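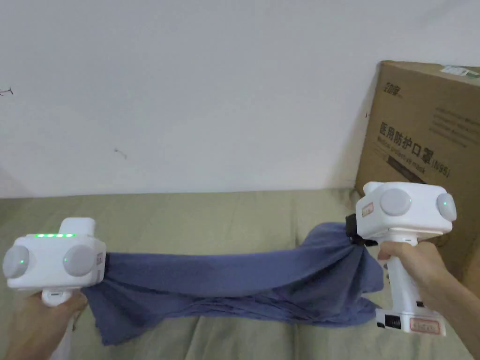
Chapter 4
Cloth, Creases and Care

Most households own far more cloth than they think. Sheets, towels, shirts, curtains and cleaning rags all behave differently when they are washed, dried and put away, and the differences come mainly from the fibre and the way the yarn is put together.

A woven cloth has two sets of threads crossing at right angles. A knitted cloth is made of loops. Pull a woven cloth along its threads and it gives very little; pull it from corner to corner and it stretches and goes out of shape. Knitted cloth gives in most directions and usually springs back.

Creases form when fibres are bent and held there. Cotton and linen crease easily, wool much less so. Moisture and warmth let the fibres move, and they set again as they cool and dry - the reason an iron works, and also the reason a shirt left in a heap is hard to smooth later.

In this chapter you will learn to:

tell woven from knitted cloth by hand
read the symbols on a care label
choose a drying method for 4 common fibres
fold a large piece of cloth without help

Before you start

Find 2 old pieces of cloth at home, one woven and one knitted. Bring them to the first lesson. They will be cut up, so ask before you take them.

4.1 Fibres and yarns

All yarn begins as fibre, either short lengths twisted together or long filaments laid side by side.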